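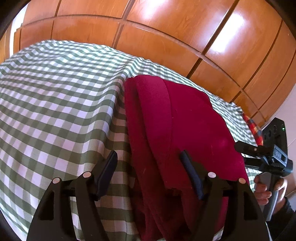
Hand-held grippers put to work on cloth and loose fabric

Last updated: 30 May 2022

Print this article | E-mail this article

Halov has begun recording cloth-handling demonstrations with hand-held grippers, replacing the remote-control station it had used for the same tasks. The company says the change was made after a comparison of the two methods on fabric, where operators working through the remote station were slow to find an edge and often closed the fingers on more layers than they meant to.

In the new arrangement an operator holds a gripper by its handle and carries out the task directly. A camera mounted on the tool records the view over the jaws, and the path of the tool is worked out afterwards from the video and from motion sensors in the body. No arm is present during recording. The arm is brought in later, fitted with jaws of the same geometry, and run on a policy trained from the recordings.

The current set of tasks takes place on a gingham cloth in green and white, spread over a softly uneven surface with a curved wall of wooden panels behind it. A maroon piece of fabric lies on top. Both hands can be used, one gripper in each, and the second tool often appears in the first tool's view as it comes in from the side. Halov keeps those views in the training data, as the policy will eventually have to deal with two arms sharing a small space.

Soft surfaces were chosen deliberately. On a hard bench a fingertip can be pressed down until it stops, and the fabric will usually bunch against it. On a surface that gives, the same motion pushes the cloth down with the finger and nothing is gathered. Operators get around the problem by approaching at a shallow angle with the pads apart, then closing along the surface. Over the remote link, without any sense of contact, this approach was difficult to reproduce from one attempt to the next.

The colour and pattern of the background also matter. Checks bend with the cloth beneath them, which gives the vision model a usable cue to height and slope. A plain sheet offers much less. Dark fabric has the opposite problem: overlapping folds in shadow are hard to separate, and the boundary between one layer and the next can disappear altogether. Halov plans to record the same tasks on plain backgrounds and report the results separately.

The target for the first stage is 1000 demonstrations, of which 300 will be set aside for testing and will not be used in training. Each demonstration runs for up to 2 minutes. Recordings are rejected if the tracking is lost, if either tool leaves the working area, or if the operator touches the fabric with a bare hand. A demonstration in which the first grasp fails and the second succeeds is kept and labelled, as recovery from a missed grasp is one of the behaviours the arm is expected to learn.

Tracking software for the project is supplied by Casta. Its main function is to rebuild the tool's path from the wide-angle video, which is heavily curved toward the corners and has to be corrected before measurements can be taken from it. Glossy surfaces near the working area can cause errors, as a reflection shifts with the viewpoint and may be mistaken for a fixed feature. Casta's current release masks bright reflections before it selects features, at some cost in processing time.

Jaw opening is measured separately. The linkage keeps the two pads moving symmetrically, so a single value is enough to describe the grip at any moment. That value is stored with the tool position and passed to the arm as a command. Halov reports that small differences in pad wear between the hand tool and the arm were enough to spoil grasps on thin fabric during early checks, and pads on both are now changed on the same schedule.

The remote-control station has not been retired. It remains in use for tasks where the arm's reach or joint limits decide whether a motion is possible, something a person with a hand tool can easily overlook. An operator can turn a wrist or lean over a surface in ways the arm cannot follow. To catch these cases, each hand-recorded path is checked in simulation against the arm's limits, and paths that fall outside them are flagged. Flagged recordings may still be used to train the vision portion of the model, but are excluded from motion training.

Ejigu, which makes the arms used by Halov, is preparing a mounting plate that will accept the hand tool's jaw assembly without modification. At present the jaws must be removed from the handle and fitted to an adapter, after which the camera has to be recalibrated. With the new plate the camera and jaws would move across as one unit. The plate is to be tested with 2 arms working from opposite sides of the same surface.

Tasks in the first stage are limited to grasping an edge, lifting a fold, drawing a piece of fabric toward the operator and laying it flat. Complete folding of garments is not included. Halov says the shorter tasks can be joined later, and that errors are easier to trace when each recording covers a single change in the state of the cloth.

The company has not said whether the recordings will be released. A technical note covering the file format, the calibration procedure and the rejection rules is in preparation and will be available to its integration partners first.

Print this article | E-mail this article

Related items

Casta adds reflection masking to tracking release
Ejigu outlines mounting plate for interchangeable jaws
Zeltetti compares joystick and hand-guided teaching for small parts
Calibrating wide-angle cameras on moving tools
Fingertip pad wear and grip repeatability: a short review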